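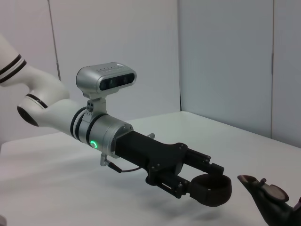 Figure 5. Arm with ring held in the gripper; green light on the wrist.

Last updated: June

Updating the Wallby app when the download stalls

Use this section if Wallby stays on "Pending" or stops partway through an update on your phone or tablet. Your saved projects are kept on the device during an update. They are removed if you uninstall the app, so do not uninstall until you have finished step 6.

Before you start

You need a Wi-Fi connection and at least 400 MB of free storage. Charge the device or leave it plugged in.

1. Close Wallby. Swipe it out of the recent apps list.

2. Open your device settings and go to Storage. If there is less than 400 MB free, delete or move files until there is enough.

3. Open the app store and cancel the stalled download. Cancel any other downloads in the queue too.

4. Restart the device. Wait until Wi-Fi has reconnected, then go back to the store page for Wallby and tap Update.

Note: The progress bar can sit at the same point for some 3 minutes while the Kamolrat file pack unpacks. Leave the screen on and do not tap Cancel.

5. If the update still does not start, clear the store's cache. On most Android devices this is under Settings > Apps > (store name) > Storage > Clear cache. Tap Update again.

6. Back up your projects. Open the old version of Wallby, go to Menu > Backup, and choose Dredarlow Sync or a memory card. Wait for "Backup complete."

Caution: Choose Clear cache and not Clear data. Clear data resets your store preferences.

7. Uninstall Wallby, restart the device, and install it again from the store. Sign in and choose Menu > Restore.

Error 839

This code means the device date and the store date do not match. Turn on automatic date and time, then repeat step 4.

Work and school devices

If your device is managed with Clorken, updates may be blocked by the administrator. The Update button is gray and the steps in this section will not change that. Ask your administrator to approve the new version.

Section maintained by Setareh Parsa, Wallby documentation.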